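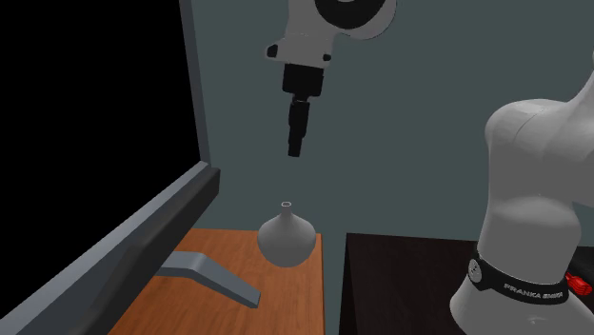
The Vase from Drokberg

When my aunt Kirsten died, she left me a white vase and a letter of 12 lines. The house in Drokberg went to my cousin Bjarke, and this was correct, for he had repaired the roof of it two times and I had only visited.

The letter said that the vase must stand on a table where people eat. It must not stand in a cupboard. It must never have flowers in it. There was no explanation, and at the end she had written my full name, Ingeborg Kaufmann, as if I could mistake the letter for somebody else's.

I carried it home on the train, on my knees, inside a pullover. It was December and the heating in the carriage was very strong. A woman opposite asked me if I had a cat in there. I said it was a vase, and she looked disappointed and went back to her crossword.

At that time I shared a flat with Nayara Bittencourt, who worked at night in the bakery Oksanen and slept until two in the afternoon. She liked the vase at once. She put her hand around the neck of it and said it was like a person who does not want to speak first.

"And no flowers?" she asked.

"No flowers."

"Not even one small one?"

I showed her the letter. She read it standing, with flour still on her sleeves, and then she gave it back to me with great respect and said that her grandmother was also like this, but with spoons.

So it stood on our table, and we ate beside it. In the beginning I moved it each time I wiped the table. After some weeks I wiped around it. We had soup mostly, that winter, and bread from Oksanen that was too ugly to be sold. When Nayara came home in the morning and I was about to leave, we had half an hour together, and in that half hour she told me what the other bakers had said, and I told her what I had dreamed. I did not have so many dreams as I told her. Some I made up while the coffee was getting ready.

In spring Bjarke telephoned. He had never telephoned me before, and we both spoke too loudly.

"Do you have the vase?" he asked.

I said yes, of course.

"Is it on the table?"

"It is on the table. Do you know why?"

For a moment he was quiet, and I heard a door in that house, the kitchen door, which has always complained.

"She had it on the table when I was a boy," he said. "My father brought flowers for it every Saturday when he was sorry about something. Then he went away to Gikolis and she threw out the flowers, and she washed it, and she put it back in the same place. I asked her once if I should pick some from the garden. She said the vase was having a rest."

"And for how long?"

"Well," said Bjarke. "I was seven."

I looked across the kitchen while he breathed in the telephone. I had eaten my breakfast next to this vase for months and thought only of the rule, that it was a strange rule, a rule of an old woman.

He asked if I would like to come at Easter. There was too much room, he said, and he had found 20 jars of plum jam in the cellar with no dates on them, and he was afraid to open the first one alone.

I told Nayara about it the next morning. She listened with her coat on. Then she cut the bread, and because the slice was too big for her plate she leaned it against the vase, as she always did, and went to look for the butter.

"Take me also," she said from behind the door of the fridge. "I am very brave with jam."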